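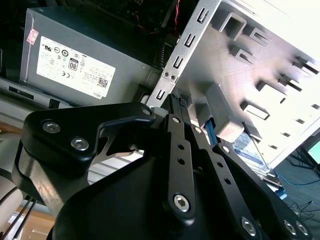 Our robot club in Prokville started again in August, and I am again the one who writes the blog, so please excuse my English. The task for this season is to take apart old desktop computers with the arm. The inside of a computer case is not a friendly place for a gripper. There are brackets, ribbon slots and cables, and the fingers have hex screws which like to catch on everything.

Radomír Čierny wanted to begin with the power supply because it is big. I wanted the SATA cable. We made a vote and the cable won, 3 to 2, so Radomír had to write the first program. I think he was not very angry.

We call the arm Kallus. In the first week we made 100 attempts at the cable and wrote down each one. In 59 of them the fingers closed on the plug, but a good grip is only half of the work -- you must also pull straight, and the metal cage for the drives leaves little room for the wrist. Libor Charvát changed the approach angle by roughly ten degrees and now we hit the cage less often.

The next meeting is on 13 September 2023, at the usual hour. We still need old cases, any brand, with or without a disk. If you have one in Presham or near, write me a comment and Libor will come for it with his car.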